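Chapter 7
The Signature Shoe

December
By the Dolline textbook staff

A signature shoe is a shoe sold under the name of someone who does not work for the company that makes it. The name may belong to an athlete, a musician, a painter or a shop. The company supplies the factory, the materials and the stores. The partner supplies the name and, in some cases, the design.

This chapter covers how these agreements are set up, how the shoe gets from a sketch to a store, and how the price is decided. Chapter 8 takes up resale.

7.1 Two kinds of agreement

Most agreements fall into one of two groups. In a license, the partner is paid for the use of a name and has little say over the product. In a joint design, the partner works with the company's own designers and usually has the right to turn down a sample. Joint designs take longer and cost more, and the contract often says who pays when a sample is turned down late.

The case used in this chapter is the Camacho 451, a low canvas shoe made by Perotska. It began as a license. After the first samples came back, the partner asked for a different toe shape, and the contract was rewritten as a joint design. The change added a season to the schedule. The later 455 used the same sole with a leather upper and went through sampling much faster, because the molds had already been paid for.

7.2 Molds and minimum orders

The sole is the expensive part. A new sole needs a metal mold for every size, and a factory will not cut molds for a small order. For the 451, the factory set a minimum of 4000 pairs. Perotska had planned on fewer. It could pay for the molds and hold extra stock, or use a sole it already owned. It chose to pay.

Uppers are easier to change. A new fabric or color can be added to an existing pattern with little extra cost, and this explains why so many signature shoes are standard models in new colors. Students should keep this in mind when reading a press release that calls a shoe "all new."
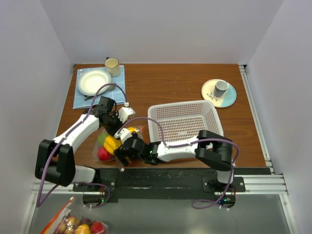
Jinden, asked about the 451, told us the mistake was treating the minimum order as a sales forecast. The factory's number says what the factory needs, Jinden said, and it has nothing to do with how many people want a canvas shoe with somebody's name on it. A smaller run on an old sole would have sold through at full price, in Jinden's view, and the new sole could have waited for the 455.

Perotska's records support part of this. Nearly half of the first run was still in the warehouse when the 455 was announced, and it was marked down soon after. The records do not show what a run on the old sole would have sold.

7.3 Terms used in this chapter

Last: the foot-shaped form a shoe is built around.
Upper: everything above the sole.
Sell-through: the share of stock sold in a given period.
Colorway: a set of colors used on one version of a shoe.

Section 7.4 begins with the royalty clause from the first Camacho contract. Read it before going on to the pricing tables.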